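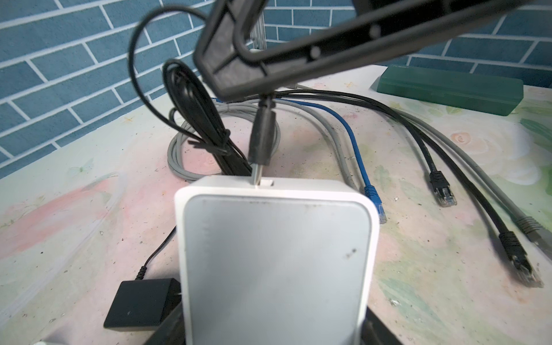
A black plug in the top slot of a small white device.

Cimetti Home Internet – Frequently asked questions for customers in Lirville and Bremville

When can I get connected?
If your building already has our line in the wall, we can usually open the connection on the next working day. For older houses in Bremville an engineer must visit first. You can choose a morning or an afternoon visit, but we cannot promise an exact hour.

Do I have to be at home for the engineer?
An adult must be at home. It can be a neighbour or a friend, only please send us the name before the visit. The engineer will ask where you want the socket and will not drill any wall without your permission. If you rent, please show the landlord's agreement in writing.

What does it cost?
The basic plan is called Pan and it gives up to 100 megabits per second. The price stays the same during the whole contract. You find it on the price list together with the set-up charge, which you pay only once. Customers who move inside our area do not pay the set-up charge again. 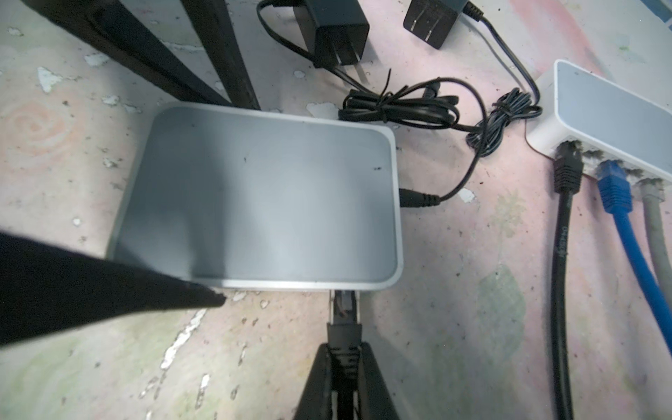
Power lead connected at the side, with a tangle of other cords next to it.

May I use my own router?
Yes, most routers sold in the last years will work. Write to us with the model and we will send the settings. We cannot repair a router which was not bought from us, but we will still check the line up to your socket.

My internet is slow in the evening. What should I do?
First test with one device only, connected by cable if you have one. Write down the result and the time. Do the same test again in the morning. If both results are much lower than your plan, send them to us and we will look at the line. If the cable result is good and only the wireless is slow, the router may stand too far from you or behind something made of metal. Try a higher place – a shelf is better than a cupboard.

Which power adapter is mine?
Adapters often look alike and still give a different voltage. Compare the numbers on the adapter with the label of the device before you plug it in. If you lost the adapter, our shop in Lirville sells a new one.

What happens if I pay late?
We send one reminder by e-mail and one by post. After the second reminder the connection can be stopped until we receive the payment. Please telephone us before this if you have difficulties, as we can often divide the bill in smaller parts.

How do I end my contract?
Write to us one month before. A letter or an e-mail is enough and you do not need to give a reason. Equipment on loan must come back to the shop, together with its cables. 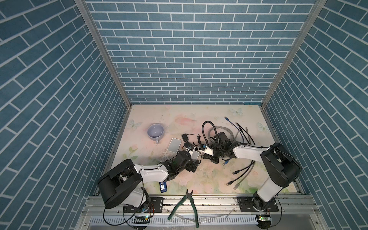 Answers written by Huiling Fan, customer service. Checked by Gaurav Rajput.

Can I put the connection on hold when I travel?
Yes, for up to three months in a year. You pay a small holding fee and keep your number. Tell us at least one week before you leave.

Is there a discount for students?
There is a discount each autumn, and in February for those who start in the second term. Bring your student card to the shop.

How can I reach you?
By telephone on working days from 9 a.m. to 5 p.m., and on Friday until 7 p.m. By e-mail at any time – we answer in the order the messages arrive. Please write your customer number in the subject line.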